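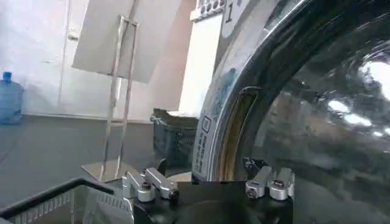
# "Every machine in here looks clean"

The owner of the Gollau laundry on the corner wants to talk about detergent. I want to talk about the price, which went up in June, and about the new service contract with a firm called Ivance. We settle on the doors first, because we are standing beside machine 1 and she has her hand flat on the glass.

"People judge a laundry by this," she says. "Dark glass, shiny rim. If the chrome is dull they walk out."

I ask whether a shiny rim says anything about the wash. She thinks about it longer than I expected.

"No. It says I own a cloth."

She has 18 washers, and 17 of them were running when I came in at four. Ivance promises that its door and gasket service, done every 30 days, will stop the sour smell customers complain about. The first bill was $893. Has the smell gone?

"It's better."

Better than what?

"Than in the spring. But I also started leaving the doors open at night, so you tell me."

I can't, and neither, I suspect, can Ivance. Their leaflet has a chart with no numbers on one side. When I point at it she laughs and says she never looked at the chart, she looked at the cancellation terms.

Her own method is less glossy. Wipe inside the rim with a damp rag, pull the rubber back and check the fold for hair and coins, dry it, go on to the next door. She uses plain vinegar for this, though the Nokeo people who sell her the detergent told her it would ruin the seals.

"They also sell a seal cleaner," she says.

Has she lost a seal to vinegar?

"One split last year. Could have been the vinegar. Could have been a belt buckle."

She plans to keep the contract until winter and then decide. I ask what would make her cancel it, and she says she would have to skip a month and sniff.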